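Putting the Processor in Last: An Interview From the Trollstead Workshop

Posted 9 January 2024 in Builds

The Trollstead shared workshop takes in old desktop computers, and for most of last year one member has been trying to get a robot arm to rebuild them. The project is called Conneely. It runs on a slotted aluminum table with a desk pushed up behind it. The member asked to be left unnamed, so what follows is credited only to "the builder." We talked for most of an evening, with a second regular of the shop working nearby and joining in now and then.

The job is narrow. A tower arrives on its side with the side panel off. The processor goes into the socket, memory goes into its slot, and a drive goes into the cage. Fans, heat sinks and cabling are still done by hand.

"People ask why I didn't pick something easier, like sorting screws," the builder said. "Sorting screws is a vision problem. I wanted a force problem. A memory module needs a firm push, straight down, and the latch has to close. A processor needs almost no push at all. If you have to push, it is in wrong. So you have two parts a few inches apart that want opposite treatment."

The arm was bought used in May. The control software is Flustik, a small package the builder wrote on top of the arm's own motion library. It holds a list of poses, a list of force limits and very little else.
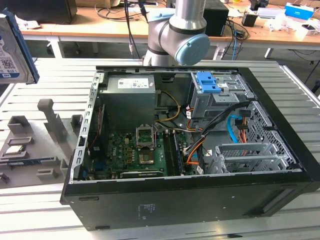

"Flustik started as one file and it should have stayed one file," the builder went on. "Each step has a start pose, a direction, a distance and a force at which it gives up. If it gives up, it backs off along the same line and waits for me. There is no retry. I had a retry in the first version and it bent 5 pins on a board before I got to the stop button. After that I took it out."

The bent pins came up more than once. The board in question was scrap, and the builder had budgeted for losses, but it changed the order of work. Until then the processor had gone in first, as it would in most hand builds. Now memory is handled first, then the drive, and the processor is the last part of the cycle.

"By then the arm has been moving for a while and any drift in the case position has shown up. The case slides a little when you press memory in. You want to find that out before you are over the socket."

I asked why the case was not simply clamped down.

"It is, on some days. The trouble is that no two of these cases have the same outside. One has a lip on the bottom edge, the next has feet, the next has a plastic front that cracks if you look at it. I made clamps for three models and then gave up. Now I push the case against a stop by hand and measure two points on the chassis with a probe. Flustik shifts all the poses to match. It takes 21 seconds and I trust it more than the clamps."
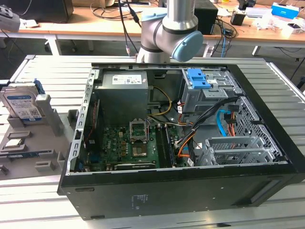
The second regular disagreed with that from across the room, saying that a probe only tells you where the case was before you pushed on it, and that a strip of rubber under the sheet metal would do more than any amount of measuring. The builder has tried rubber. It held the case well but let it sink under load, and the depth readings during the memory step stopped meaning anything. The two of them have plainly had this argument before, and they left it there.

Parts holding was the next subject. Conneely went through several fixtures before the current one, all of them printed in the shop on a machine called the Prulia, which members book by the hour. The first was a flat tray with outlines marked on it. The arm could find the parts but could not get its fingers under or beside them.
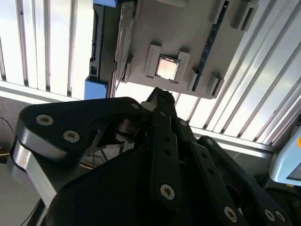
"Getting hold of a thing is harder than placing it," the builder said. "When you place it, the socket helps you. When you pick it up you have only what you gave yourself." The present fixture was drawn with finger room as the first rule and part fit as the second. The processor sits between two raised gray blocks, one on each side, and those blocks do the locating that pocket walls did in the earlier prints. The blocks were the last feature to be settled. In the early prints they were too tall and the fingertips touched them on the way in, which the force limit read as contact with the part. The builder took material off with a file until the false stops went away, measured what was left, and put that number back in the drawing.

The gripper has its own problem. It is a linkage type, and the fingertips travel in a shallow arc as they close. On a wide part this does not matter. On a thin one the tips end up lower than they started, so Flustik raises the wrist during the close.

"There's a table for it. Opening width on one side, wrist height on the other. I measured it with feeler gauges over a weekend and I don't want to do it again. If anyone changes the fingertips, the table is garbage."

So how well does it work? The builder keeps a log in a spreadsheet and read from it without being pressed. Since the move to the present fixture there have been 227 full cycles. Of those, 145 ended with every part seated and no hand on the machine. Most of the rest stopped at the memory step, where the module went in at one end and not at the other. The drive step fails least.

"The drive goes in a caddy and the caddy goes in a cage. That was all designed so an office worker could do it without tools. The arm gets the benefit." 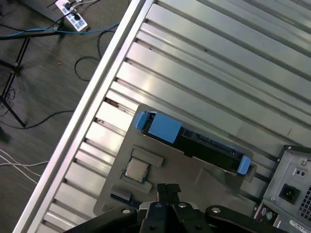

Wouldn't it be quicker to do the whole thing by hand, the second regular wanted to know, given that anyone in the shop can seat a processor and a stick of memory in a couple of minutes? The builder agreed that it would be, and said the same had been true of the first year of every machine in the building, the Prulia included.

What the builder would like to fix next is the memory step. The plan is to press one end, read the force, then press the other, in place of a single push in the middle. That means two more poses per cycle and a rule for deciding which end goes first. A slot with a latch at only one end needs a different rule from a slot with two, and the shop gets both kinds.

There is also the retention frame over the processor. At present it is opened by hand before the cycle starts and closed by hand after. The lever takes more force than the builder is willing to allow near an open socket.

"I could do it tomorrow with the limit turned off," the builder said. "I'm not turning the limit off."

The fixture drawings and the current version of Flustik are on the workshop's shared drive. Members who want to run a cycle need to book the table and the arm together, and should ask before changing the fingertips.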